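HAVINE TO CLINIC CUSTOMERS: ASK HARDER QUESTIONS ABOUT SOUND BATHS, SALT ROOMS AND MAGNET MATS

New buyer's guide takes a cool look at wellness claims, including some of its own publisher's

JEDSTEAD, 27/07/2024

Havine, the wellness equipment supplier, has published a free guide for spas, gyms and private customers who are thinking of spending money on devices that promise to calm, balance, cleanse or recharge the body. It is called "Before You Plug It In" and it is not very kind to the trade.

The guide looks at 100 sales claims taken from brochures, trade show banners and product pages. Most of them could not be tested as written. Words such as "harmony," "flow" and "cell energy" came up again and again with no hint of how a customer would know whether any of it had happened. Where a study was mentioned, the reader was often left to guess who ran it, how many people took part and what they were compared with.

"I have sat through a lot of these talks and I have given a few," said Florian Hoarau, who edited the guide. "You hear that the Egyptians did it, then there is a slide with a sunset on it, then there is a price. I would like there to be something between the sunset and the price."

Magnet mats get the longest chapter. The guide does not say that people who enjoy lying on one are wrong to enjoy it. Lying down for half an hour in a quiet room is pleasant, and the authors suggest that buyers try the same half hour on an ordinary mat before they sign for the expensive one. Salt rooms are treated in much the same way. Sound baths come off a little better, mainly on the grounds that fewer of the sellers claim to treat anything.

Havine's own Jeller relaxation chair is in there too. Last October the company dropped the line "restores natural balance" from its sales sheet after staff were asked what it meant and gave 2 different answers. The chair is now sold as a chair that warms up and tilts back.
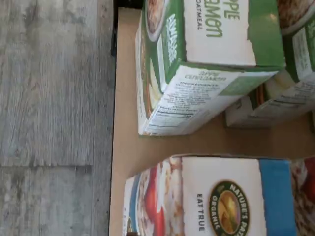 Food claims take up a short section near the end, mostly dealing with powders and bars sold at the front desk of clinics. Quentin Brunet, who wrote it, argues that shoppers are already better at this than they think. A box with OATMEAL printed on it in plain type, under an apple cinnamon flavor name and next to a photo of a bowl, has told you what sort of thing you are getting. A pouch marked "inner glow blend" has not, and Brunet would put it back on the shelf until someone can explain it.

The last pages give a list of questions to put to a seller. What exactly will change, and how will I be able to tell? Compared with what? Who paid for the study? Can I return it? The authors admit that a smooth seller may have an answer ready for every one of these, and that a ready answer proves very little.

The guide is not medical advice. Anyone with a health problem should see a doctor before spending money on a device, and should not stop a treatment because a brochure sounded sure of itself.

A first printing of 400 copies is available from the Havine showroom in Jedstead and from Baudry, its distributor. Clinics may copy the question list for their waiting rooms without asking.

Press contact: Florian Hoarau, Havine, Jedstead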